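# Session 6: Costing a two-arm cell for household tasks

Notes for the equipment planning module. Tutor: Tyyne Ruotsalainen. Bring your own draft budget from session 5, as we will mark it up in pairs.

## 1. Start from the task sheet

Most overspent projects we look at in this module went wrong at the order stage. Somebody bought the arms first and wrote the task list afterwards. For the coursework you do it the other way round: write down what has to be handled, then where it will be handled, then what that needs.

Household work is a good test case. Soft items change shape when they are gripped, and the furniture is never the same height twice. Your task sheet should record, for every job:

- the item and its material (knit cloth, plastic bag, pillow, board book)
- the surface it rests on, and whether that surface gives under load
- the reach needed from the base to the far side
- what stands close enough to be hit
- which camera view the operator or the software will rely on

The last line is the one students leave out. A head camera and a wrist camera cost different amounts, need different cables and answer different questions. Price them as separate lines. 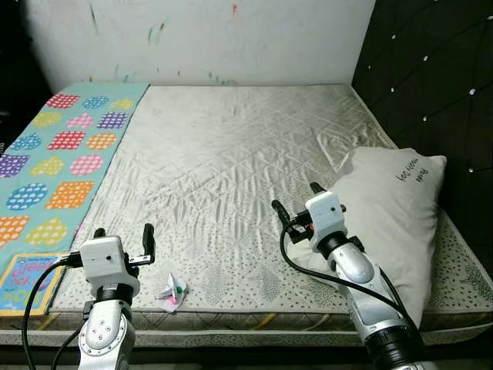
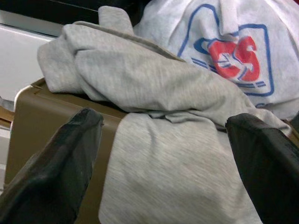 *Fig. 6.1 (first picture): both arms over a mattress, with pillow and play mat. Fig. 6.2 (second picture): wrist view, grey knit cloth between the gripper fingers.*

Look at the cable loops in Fig. 6.1. Cable outside the arm is easy to replace, but it needs slack, and slack can catch on bedding and headboards. Put a spare set of cables in the first-year budget. In Fig. 6.2 the fingers take up much of the lower part of the view, so check the lens angle before you commit to a finger shape.

## 2. Worked example: the Brerkenham order

Eero Tikkanen has let us use his planning sheet from the Brerkenham site. It compares two suppliers, Pundis and Bamico, for the consumable and small parts only. Arms and base are on a separate capital line and are not covered today.

| Item | Pundis | Bamico |
|---|---|---|
| Wrist camera, each | £461 | quote on request |
| Finger pads, pair | £29 | £86 |
| Annual support | £1624 | included for first year |

Things to notice:

1. The pads from Bamico cost far more, but the sheet doesn't say how long either type lasts. Without a wear figure you can't compare them. Ask for one in writing.
2. "Included for first year" is not zero. Carry a support line for year two, and mark it as an estimate until you have the renewal price.
3. A blank or "on request" cell means the comparison is unfinished. Do not total that column.

## 3. Costs that sit outside the quote

Wing-sze Yang's group in Riihimäki kept a log of everything they paid for after delivery. The largest entry was staff time for setting up and resetting between runs. Others were floor protection, replacement linen, a second emergency stop and the hire of a van. None of these had been in the original request, and the group had to go back for more money in November.

Allow a contingency line and say what it is for. A bare percentage with no explanation will be sent back by most finance offices — ours included.

## 4. For next time

Draft a one-page purchase plan for a single bedroom or laundry task. It should have a task sheet, a parts table with at least two suppliers, and a list of running costs for two years. State which prices are quotes and which are your own estimates.

Send it to Kauko Rautiainen as a PDF. Eun-ji Jin will take questions on the spreadsheet template after the session.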